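Caroline Mwakalinga
A thread about moving into one room at my age, and what I've learned about living small
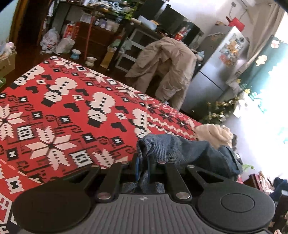 Laundry day on the snowflake blanket. Fridge magnets on duty, as always.

So a few of you asked how the move went and I kept promising to write something proper, and then I kept not doing it. It's Sunday, I have a pot of tea, my phone is charged. Let's go. This will be long, you know me.

For anyone new: I spent 14 years in a house with a basement, a garage and a hall closet I was a little afraid of. Now I have one room and a bathroom on the third floor of a building on Owusu Street. Bed, fridge, stove, chair, all within shouting distance of each other. I can stir soup and hear the radio and see if the mail truck has come, and I love that more than I thought I would.

First thing I want to say is about getting rid of stuff, and I want to say it gently, because I read all the books and most of them made me feel bad. One of them wanted me to hold every spoon and have a feeling about it. I don't have that many feelings about spoons!

What did work was my friend Rehema Koech coming over two evenings in a row with takeout. She sat on the floor and held things up, and I had to tell her the story of each one. If I got bored telling the story, it went. We got through the whole hall closet that way and laughed ourselves sick over the fondue set (three forks, and neither of us could think of a single party where it had been used).

Things I gave away and don't miss: the big roasting pan, the second ironing board (why did I have a second ironing board), a box of cables, every vase but one, the good tablecloth I was saving for company that was perfectly happy eating off the bare table.

Things I gave away and do miss, a little: my bread machine. I know, I know. I could make bread by hand and I've done it twice since. But I miss going to bed and having it rumble away in the dark. If you have one, give it a pat from me.

OK, blankets. In a small place the bed is also your couch, your folding table and, let's face it, your desk. So put something cheerful and washable on top of it and stop worrying. My mother kept a white bedspread her whole life and we weren't allowed to sit on it. Red hides a lot more than white does, and I look forward to seeing it when I come in from work.

Laundry! The machines in our basement take a card, and you load the card at a little box by the door, and the box only likes new bills. Peter Tichý from the second floor keeps crisp ones in an envelope and will swap with you if you catch him before supper. In return I bring him lemon bars. It's a whole economy down there.

My one rule is that I don't leave clean clothes in the basket overnight. In the old house a basket could sit in the spare room for a week and bother no one. In one room you have to step over it on your way to breakfast. I fold while the kettle boils, and what isn't folded by the second cup gets hung up wrinkled and I live with it.

People ask about noise. The walls are fine. The pipes sing a bit at 6 in the morning. Somebody upstairs is learning the trumpet and I have now heard the first half of one song so many times that I hum the rest of it for them while I do the dishes. I'm rooting for whoever it is.

People also ask about cooking smells, and yes, that is real. If you fry fish, your pillow will know. I open the window first, I put a small dish of vinegar by the stove, and I do onions early in the day so they've cleared out by bedtime. Ningsih Pattinasarany taught me to toast my spices in a covered pan and take it to the window before lifting the lid. Works beautifully, and I think the pigeons enjoy it.

The fridge door. I nearly took everything off it when I packed, and I'm so glad I didn't. When you've only got so much wall, the fridge is your scrapbook and your calendar and your to-do list. Mine is a mess and I read it every morning waiting for my toast.

Money, since someone asked me privately and I bet others are wondering. Selling furniture brought in just under 2,000 dollars, mostly the dining set and the big dresser. I thought I'd get more for the dresser. Bakari Mohamedi, who bought it, drove over with his brother and a stack of quilts to wrap it in, and sent me a picture once it was in his daughter's room. That made up for the price, I'll tell you.

I put part of it toward a decent mattress, which I recommend to anybody whose bed is also the living room. Spend there. Go cheap on lamps and trash cans, they all do the same job.

What I haven't figured out: company. I can seat one person in the chair and another on the bed, and after that it's standing room. In January I had four over for soup and we ate in shifts, like a diner. It was one of the best nights I've had in years but I wouldn't want to do it every week. If you live small and you host, tell me how. Folding stools? Floor cushions? My knees have opinions about floor cushions.

Also haven't figured out: winter boots. They drip and there is no hallway. Right now they go on a cookie sheet by the door. Rehema says that's disgusting. It's a retired cookie sheet, Rehema.

Somebody wanted to know if I get lonely. Some evenings, sure. I did in the big house too, and there I had more rooms to walk through while I was doing it. I see more people now. I say hello on the stairs, I know whose dog is whose, and there's always somebody down by the dryers wanting to talk about the weather.

Anyway, if you're thinking about going smaller and you're scared of it, start with one closet and one patient friend, and order enough noodles for leftovers. Ask me anything below, I'll answer after supper. It's lentils tonight and the onions are already done.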